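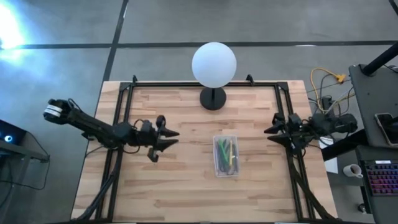
# Timed Entry at Grirkbridge Caverns: An Interview With the Director of Visitor Services

2023-07-17

The Privevdale Visitor District introduced timed entry at Grirkbridge Caverns this season. Under the new arrangement, every guest, including children and annual pass holders, books a tour at a stated time before going underground. The district also moved its main parking area to the lower meadow and opened a shuttle route between the meadow and the cave entrance.

The change has drawn many questions from families, tour operators, and local lodging owners. Eirini Sfakianakis, director of visitor services for the district, met with the newsletter to discuss how the system works and what guests should expect for the rest of the summer.

Sfakianakis began with the reasons for the change. In past summers, she said, guests arrived at the ticket window, bought a ticket for the next open tour, and waited. On a quiet morning the wait was short. On a holiday weekend it could take up most of the afternoon.

"People were spending their vacation on a gravel path," she said. "They had driven a long way, the children were hungry, and we could not tell them with any confidence when they would get in. We owed them a better answer than that."

The district studied several options, among them a larger ticket hall and a second entrance on the north side of the hill. The second entrance was set aside early. It would have required work in a part of the cave where bats spend the winter, and the district had no wish to disturb them. The ticket hall was judged too costly for a building that would stand nearly empty from late fall to early spring.

Timed entry required less construction. The district selected Kahraman, the company that already handled reservations for the boat launch, to run the booking service. Tours leave every 10 minutes when the caverns are open, and guests are asked to be at the shelter by the entrance before their tour is called.

Asked how the first weeks had gone, Sfakianakis said the opening weekend was harder than expected. Confirmation messages went out late, and many guests came to the gate without one. Employees at the shelter had a printed list and were able to admit them by last name.

"The list saved us," she said. "We have kept it. There is very little phone signal in that part of the valley, and I do not see that changing soon."

Attendance has since settled. The caverns received some 3000 guests during the last full week before this interview, and the longest line at the shelter was cleared within a single tour. Sfakianakis noted that the total is close to the figure for the same week last summer. The difference lies in how the visits are spread over the day, with early morning and late afternoon tours now filling in a way they never did before.

## Same-day guests

A common concern is that timed entry shuts out travelers who do not plan ahead. Sfakianakis said the district took this seriously from the start and holds back 100 tickets each day for sale at the window. These go on sale when the gate opens and cannot be reserved online or by telephone.

"Some people see the sign from the highway and turn in," she said. "They are our guests too. My own first visit to Grirkbridge happened that way, and I would have been very disappointed to be sent off."

On most days the window tickets last until early afternoon. When they are gone, employees direct guests to the surface trail, the picnic ground, and the small museum in the old pump house, all of which remain free and open without a booking. A guest who cannot be placed on a tour may also ask for a voucher that gives first choice at the window the next morning. The voucher has no cash value and is good for one day only.

Tickets booked in advance may be moved to another time at no charge up to the evening before the visit. After that point, a change depends on space. Refunds are given in full when the district closes the caverns for high water, and the money is returned to the card used for the booking.

## The lower meadow and the shuttle

The shuttle has proved more debated than the tickets. Until last year, guests parked in the upper lot beside the entrance. That lot is now reserved for vehicles with accessible plates or placards, for school buses, and for deliveries. All other guests park at the lower meadow and either walk up the hill path or ride the shuttle, which is operated by Gornetti under a contract with the district.

Sfakianakis said the upper lot had been a safety problem for years. Cars waiting for a space backed up onto the county road, and on busy days emergency vehicles would have had difficulty reaching the entrance. The county raised the matter more than once. Moving the parking downhill removed the line of cars from the road on the first day.

Gornetti runs 6 buses during peak hours and fewer in the evening. Each has a ramp, and strollers may be brought aboard without being folded. Dogs are allowed on the shuttle on a short leash, although they are not allowed in the caverns. The district offers no kennel service, and guests are asked not to leave animals in parked cars.

The ride itself is free. Parking at the meadow is included in the price of a tour, and guests who come only for the trail or the picnic ground pay nothing. Sfakianakis stressed this last point, as the district has heard that some local families stayed home this spring in the belief that a fee had been added.

At the public meeting held in May, the discussion of the shuttle took up most of the evening. Lodging owners asked for a stop in the village, and several people spoke about noise on the hill road after supper.

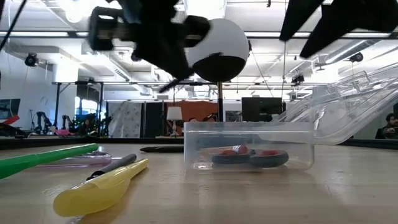
One resident remarked that the buses were welcome during the day but that the last run passed her house well after the caverns had closed, and she asked whether it was needed at all. The last run has since been moved earlier. Sfakianakis said the bus had been carrying only employees by that hour, and they now leave from the upper lot.

"It was a fair point and it was easy to fix," she said. "I would ask people to bring us more of those."

The village stop is still under review. Gornetti has told the district that a stop outside the general store would add time to each loop, and the store has limited room for a bus to turn. A trial is being considered for the fall color season, when the caverns keep shorter hours and fewer buses are on the road. No decision has been made.

## Advice for the rest of the season

Sfakianakis offered several suggestions for guests who plan to visit before school resumes.

The caverns stay cool throughout the year, and a light jacket is advised even on the warmest afternoons. Shoes should have a closed toe and a firm sole. There are stairs on the standard tour, with handrails on both sides, and guests who prefer to avoid them should book the Garden Room tour, which follows a level path and returns by the same route. It is shorter than the standard tour and costs less.

Guests with young children often ask which tour time is best. She recommends the first of the day.

"The guides are fresh, the parking is easy, and you are out in time for lunch," she said. "By midafternoon the little ones are tired, and the echo in the big chamber can be a lot for them."

Groups that require more space than a single tour provides should call the visitor office instead of booking online. The office can hold two tours back to back and arrange for both parties to share a shuttle. School groups for the fall may begin making reservations now.

Sfakianakis was also asked about winter. The caverns will close on the usual schedule, with the surface trail remaining open as weather allows. The district intends to use the closed months to repair the handrails in the lower gallery and to replace the lighting near the underground stream, where the fixtures have suffered from the damp. She expects the work to be finished before the spring opening, though she would not commit to a date.

"Ask me again when the river has gone down," she said.

Questions about tickets, parking, or the shuttle may be brought to the Privevdale visitor office during regular hours, or left in the comment box at the lower meadow. Written comments on the proposed village stop will be accepted through the end of the summer season.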